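Posted in June by the Flevbridge robot notes blog

We've been teaching a policy to open and shut a toaster oven door, using demonstrations done by hand with a pair of grippers and no robot arm at all. The first set was 180 demos, all with the view from the gripper only.
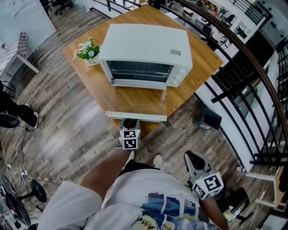
Door down, left gripper on the handle.

For the second set we added a head view and kept everything else the same. Zolell, our training code, cuts each demo into short clips, and the two sets together came to 3856 of them.
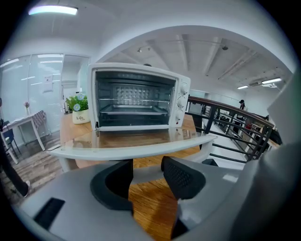

I ran 100 trials with each version. The gripper-only policy managed nearly half. Adding the head view helped most at the start of the reach – once the fingers were close to the handle there was little between the two.

Closing is still the weak part. Both versions tend to let go early, and I think the Yeoh filter is throwing away too many slow endings. I'll loosen it and retrain before moving on to the knobs.
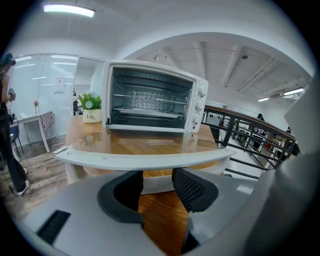 Gripper view with the door closed.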